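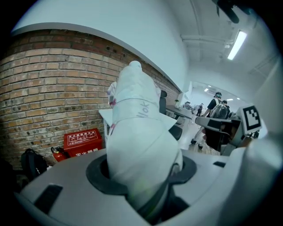
Brick wall, Plonidach

How to clean and seal an inside brick wall which gives dust

Bare brick inside a house looks warm, but old brick gives dust. You sweep the floor in the evening and in the morning there is again a red line along the skirting board. I have now treated several walls in Plonidach and I write down my method, so that other persons with the same problem can use it.

Before you begin, please check that the wall is dry inside. Tape a square of clear plastic film on the bricks, close all four edges well and leave it for three days. If there are drops under the film, or the bricks have become darker, do not seal. Find first where the water comes from. It can be a gutter, a leaking pipe or soil which lies too high against the outer side.

What you need

Soft brush with natural hair
Stiff nylon brush (not steel, the steel leaves small wires and they rust)
Vacuum cleaner with a brush head
Two buckets and a big sponge
Spray bottle with clean water
Lime mortar for small repairs
Water-based masonry sealer, matt
Flat brush, wide, for the sealer
Dust mask and safety glasses
Cover sheets and painter's tape

For the sealer I use Illis matt, article 1231, which I order from Unalska. Another water-based product will do the same work if it says on the tin that it lets the wall breathe. Do not take floor varnish. It makes a shiny skin and after a winter it comes off in pieces.

Step 1. Dry cleaning

Cover the floor and tape the sheet to the skirting. Put on the mask. Begin at the top and brush each brick with the soft brush, with the joints last. Then go over everything with the vacuum cleaner. Most people want to go quickly to the water, but wet dust becomes red mud and it goes into the joints, where it is very difficult to remove.

If you see white powder on the bricks, it is salt. Brush it off dry and collect it with the vacuum cleaner. Water would only carry it back in the brick.

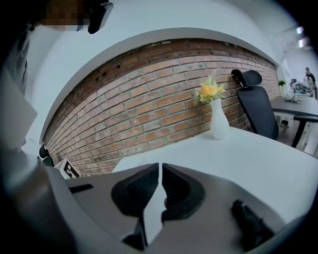 When the loose dust is away, take the nylon brush for the hard places, for example old drops of plaster or paint. Small circles, not much pressure. A good brick has a hard outer skin, and when this skin is broken the brick will give dust for ever. On a very soft brick I leave the plaster where it is.

Step 2. Repair of the joints

Press with a fingernail along the joints. Where the mortar falls out as sand, scrape until you meet firm material, but not deeper than 16 mm. Clean the hole, spray a little water in it and press in the lime mortar in two layers. Do not use cement mortar with old bricks, it is harder than they are and the edges will break.

Spray the repair lightly in the morning and in the evening for the next days. If it dries too fast you get cracks as thin as a hair. In August I also hang a damp cloth before it. Lime needs time, and I wait two weeks before I seal.

Step 3. Washing

Use one bucket for clean water and one for the dirty sponge. The sponge should be damp and must not drip. Wipe one part of the wall, rinse, wring out, and go to the next. No soap. After the washing leave the wall for 6 days with a window a little open. In a cold room it takes longer.

Step 4. A test place

Choose a corner behind a door or a cupboard and paint three bricks with the sealer. Look at them on the next day, in daylight and also with the lamp on. Even a matt product makes some bricks darker, and you should know this before the whole wall is done.

Step 5. Sealing

Work from the bottom to the top, so that drops do not make stripes on dry brick. Use little sealer on the brush and push it well in the joints. My flat brush is a Plattner, an old one, and it loses no more hair. The first coat disappears in the wall almost at once. The second coat goes on when the first is dry to the touch. For a soft brick you can give a third, thinner one.

Wash the brush immediately with water.

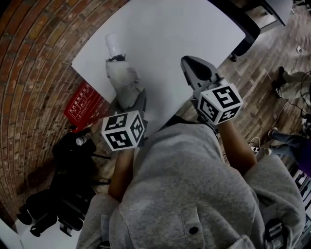
How long must I wait before furniture can stand against the wall?

Two days is enough for light things like a chair. With a cupboard or a bed I wait one week, and I leave a gap as wide as a hand so that air can pass behind it.

Can I paint the wall later?

Lime wash will not hold on sealed brick. If you think that you will want a white wall one day, stop after step 3 and do not seal. Normal wall paint for masonry holds, but try it on the test place first.

Once a year I go over the wall with the soft brush of the vacuum cleaner. When dust comes back in one place only, another coat on this place is sufficient.

Last changed Apr 2, 2025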